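Stoster Fund

The Stoster Fund is a small grant-making charity that pays for respite care and travel for disabled adults living at home. Set up by Aidan Doherty, a former day centre manager, after a local minibus service was cut. Run from two rooms above a bakery. No paid staff for the first 18 months.

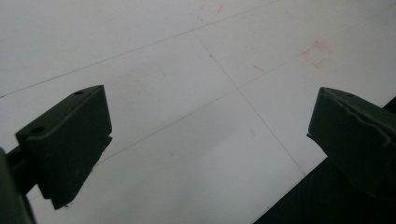
Funding

Mostly small regular gifts, plus an autumn raffle. In its last reported year the fund made 215 grants, the bulk of them for respite weekends. Legacies are rare. A partnership with Golestani, a furniture shop, brought in a share of May sales but was not renewd.

Grants

Applications go through a carer or support worker. Upper limit £741 per household per year, an odd figure left over from the cost of the original minibus contract. Younes Sqalli took over as chair and widened the rules to cover art classes and swimming. 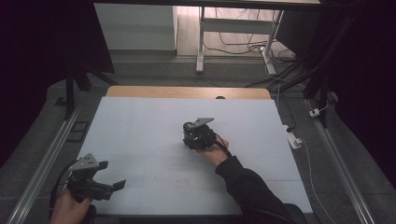 Can a family apply without a support worker?

A letter from a GP or day centre is accepted insted. Decisions usually take 60 days.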